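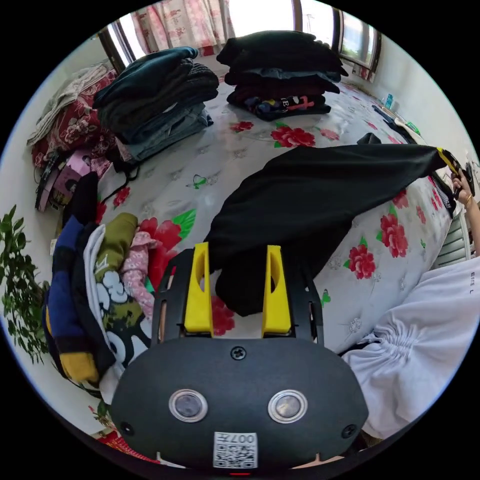
1/ Folding the whole closet in one go
Everybody online swears by the "dump it all on the bed" method. Empty the closet, fold everything, put back what you love. I've read this advice maybe 40 times, always from people whose beds are white and whose closets hold nine beige shirts. I have my doubts.

2/ My bed has giant red roses on it. Try spotting a patterned T-shirt on that. The dark stuff is easy to find, so of course the dark stuff got folded first and most of the prints are still in the heap on the left.

3/ Two stacks so far. One is mostly black and navy with a bright print stuck at the bottom, the other has jeans at the bottom. The guide I was following (a PDF from Plilleck, cost me money, don't ask) says heavy goes low. Fine. Jeans low. I knew that at age ten.

4/ The same PDF says stretch each piece flat before you fold it, pull from both ends, get the creases out. I did it with a black piece. Does it fold smaller? I can't tell. It's just black. It was never the problem.

5/ Claim I trust least: "a folded closet saves you 2 hours a week." Doing what? I have never spent two hours a week looking for pants.

6/ Somebody's going to say file folding, little upright rectangles, you can see everything at once. I tried it last September. You pull one shirt out and the whole row lies down like it's tired. My drawers are deep and the shirts are thin. I went back to stacks and I'm staying there.

7/ And what do the pros do with the pile of maybes? The cartoon T-shirt is a maybe. The olive green one with the lettering is a maybe. "Does it bring you joy" is no use to me, it's a shirt, I wear it to paint the hallway.

8/ The quilt and the gray-beige blanket are up by the headboard because I have no place for them until the closet shelf is clear, and the shelf isn't clear until the clothes are sorted, and the clothes are on the bed. Show me the chapter on that.

9/ Looked at buying my way out. The Woden shelf dividers have 300 reviews and the ones I read all sound like the same person on a different day. "Changed my mornings." OK. They're bent metal. I left them in the cart.

10/ One thing I'll give the method: with it all out you do notice how much navy you own. I would have guessed less. Still don't see why I had to lose the bed to learn it.

11/ Where I am now: the folded side looks decent, the left side looks the same as when I started – possibly bigger. I still have the pink patterned thing to deal with and I can't decide if it counts as pajamas.

12/ If you have a system that works with deep drawers and one shelf, I'll read it. If it starts with "first, buy matching baskets" I'm muting you.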